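Chapter 7
Woven Containers and Soft Linings
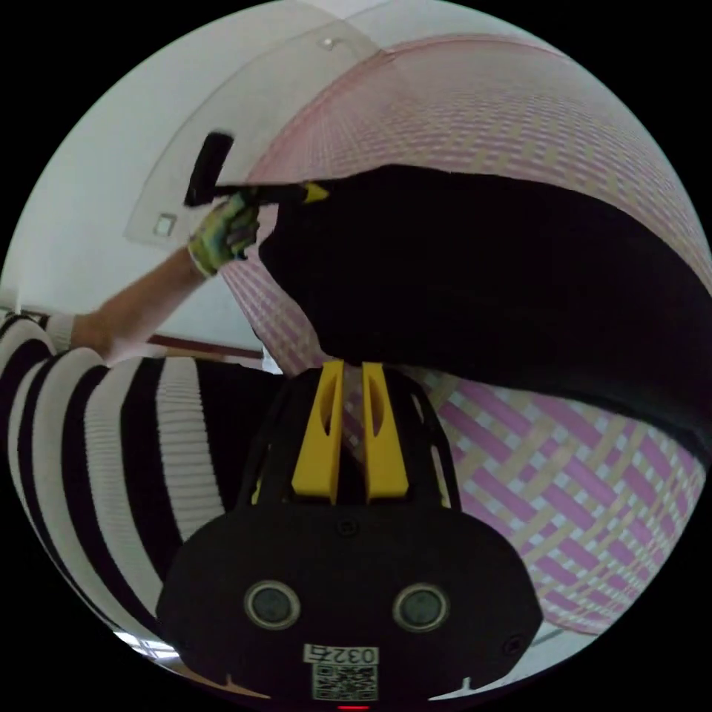 Figure 7.1 A dark, soft-looking item and a pink and cream woven surface. The worker at left wears a patterned glove.

7.1 Scope of the chapter

Chapter 6 dealt with rigid containers whose walls are flat and whose corners are square. Many of the containers met in household storage and light packing are of another sort. Their walls are made from strips passed over and under one another, they curve in more than one direction, and they give when pressed. Goods placed in or against them are often soft as well. The two together behave differently from a box holding a block, and the methods of Chapter 6 need some changes before they can be applied.

The chapter covers the construction of woven walls, the choice and fitting of soft linings, the handling of covers and cushions, and the cleaning of both. Repair of broken strips is left to Chapter 9. Dyeing and surface finishing are outside the scope of this book.

7.2 Terms used

Strip: a single flat length of material forming part of a weave.

Lattice: a weave in which the strips cross at angles and leave openings between them.

Close weave: a weave in which the openings are smaller than the width of one strip.

Rim: the band that closes the upper edge of the wall and holds the ends of the strips.

Lining: any soft sheet placed between the wall and the contents, whether fixed or loose.

Drape: the way a soft sheet hangs from its supports under its own weight.

The word "basket" is used in the trade for nearly all containers of this type. In this chapter it is kept for containers with a woven wall and a closed base. A woven panel with no base is called a screen.

7.3 How a woven wall carries load

A strip is strong along its length and weak across it. When a load presses outwards on the wall, each strip tightens, and the crossings share the load with neighbouring strips by friction. A wall may therefore lose one strip and keep most of its shape. It will not keep its shape if the rim fails. The rim acts as a hoop, and once it opens the strip ends are free to slide.

Colour is of some practical use. Where the two directions of the weave differ in colour, as with the pink and cream strips in Figure 7.1, a displaced strip interrupts the pattern and can be found by eye. In a wall of one colour the same fault is usually found by running the hand along the surface.

In the tests set out by Masilela and Takagi, a rim loaded to 1242 newtons showed no lasting change of shape, while an identical rim with one loose joint opened at 100 newtons. The full results are given in Table 7.2. Readers should note that the load was applied slowly and at a single point, and that the figures say nothing about repeated knocks.

7.4 Soft items against a woven surface

A soft sheet laid against a weave takes up part of its shape. Loose threads catch on strip ends, and fine dust passes through the openings and collects on the far side of the cloth. Dark fabrics show pale dust readily and pale fabrics hide it, so the need for cleaning should be judged by the time in use as well as by appearance.

The order of work is the same for most items. Lift the sheet clear of the weave along its whole edge before moving it sideways. Support it at two points at least. Brush or scrape in the direction of the strips, with short strokes, and keep the free hand behind the cloth where it can be reached. A glove is worn on the working hand if the strip ends are sharp. Loose clothing with an open knit should be kept away from the rim.

Thick items such as cushions are treated separately in Section 7.6. They do not drape freely, and forcing one past a narrow rim puts the whole load on a few strips.

7.5 Preparation for the practical work

The exercises at the end of the chapter require a container with a lattice wall, a soft sheet large enough to cover half of it, a brush with a stiff head, and one pair of gloves. The Dumitrescu pattern is suitable, as is any container with a rim that can be inspected from both sides. Record the condition of the rim on Form 7A before beginning, and again after the sheet has been removed.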